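Speaker notes, open day talk, Urwood site
2020-06-12
Speaker: Josué Bezerra

Slide 1. Title
Wait for the second group to sit down. The tour from the Lornen building runs late and they come in through the side door. Say name, say job (cell integration, Stinau project), and say that questions are fine at any point except during the live run.

Slide 2. What the visit covers
The talk takes the first part of the slot, the live run the second. Visitors stay behind the floor line during the run. Anyone who wants to look at the controller cabinet can do so afterward, with power off.

Slide 3. Why tabletop work
Most of the visitors know robots from palletizing or welding. Those jobs repeat one path with one part. Tabletop handling has mixed parts, unknown poses and contact with surfaces that were never measured. State that plainly and move on. Do not show the welding clip again, it took too long in December.

Slide 4. The task set
There are 73 instructions in the current set. Each one is a single sentence of plain English, such as "put the lime in the colander." Each names one object to move and one place to put it. The operator reads the sentence aloud, types it in and starts the attempt. No hints are given after that point.

An attempt ends when the object is released at the target, when the time limit is reached, or when the operator stops the arm. A stop by the operator is logged as a failure regardless of the reason. Expect a question on this. The answer is that we tried to sort stops by cause and two people sorted the same log differently.

Slide 5. Perception
Keep this short. One overhead view of the table, used for choosing the object and the approach. Mention that the arm itself blocks part of that view on every reach, and that the Furtado planner keeps the last clear estimate for anything covered. If someone asks how long the estimate is kept: 12 seconds, then it is dropped.

Slide 6. The table

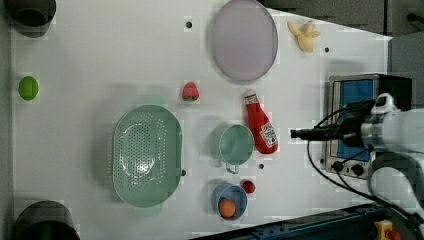
Object choice is the part of the setup visitors ask about most, so give it time. The set is toy kitchenware and play food, picked for spread in shape and size and for low cost of replacement. Point to the ketchup bottle lying on its side by the gripper tip — the gripper has to line up with the body of the bottle, and a small error in angle tends to roll it. The colander is the opposite case, large and easy to find, with a perforated base that gives the planner a broad target. The peeled banana has no single good axis, and grasp scores on it vary more than on anything else. Then the microwave at the right, which the arm is passing over. Use it to come back to the point about blocked views from slide 5.

Slide 7. Limits
Say these before the run, not after.
Grip force is set low for the whole session. Heavy or slick items will slip.
The planner does not stack. If a target is occupied, it looks for free space next to it.
Lighting is fixed. Blinds stay down.

Slide 8. Live run
Hand over to the operator. We have time for 2 instructions chosen by the audience, from the printed list only. Read the sentence back before it is typed. Stay quiet during the motion and comment after the arm has returned to its start pose.

Slide 9. Contact and questions
Leave this slide up. The printed lists go back in the tray by the door. The Lornen group leaves first.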